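# Folter hand gripper: upkeep FAQ

**Do I need to oil the pivots?**

The Folter leaflet says weekly. I doubt it. Oil draws fluff, so I wipe the joints dry and leave it there.
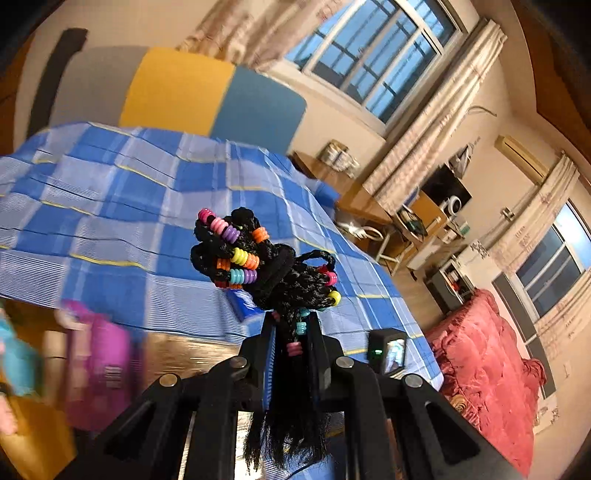 A drop every June has done mine no harm.

**Is the 1,000-grip check worth doing?**

Only if you test on soft things. A hard block tells you next to nothing about finger pads. Use braided hair with beads on it, or a rolled dishcloth -- both shift when squeezed.
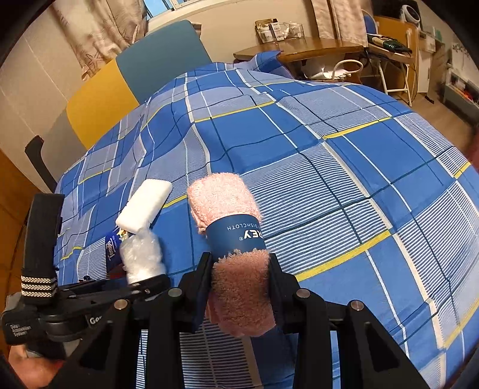
Mine had 1,368 grips logged before I changed a pad, whatever Kaimal's chart claims.

**Should I buy the Fonstead pad kit?**

I wouldn't yet. Check that both fingers meet square first. A bent link wears new pads just as fast.

Last changed 10/18/24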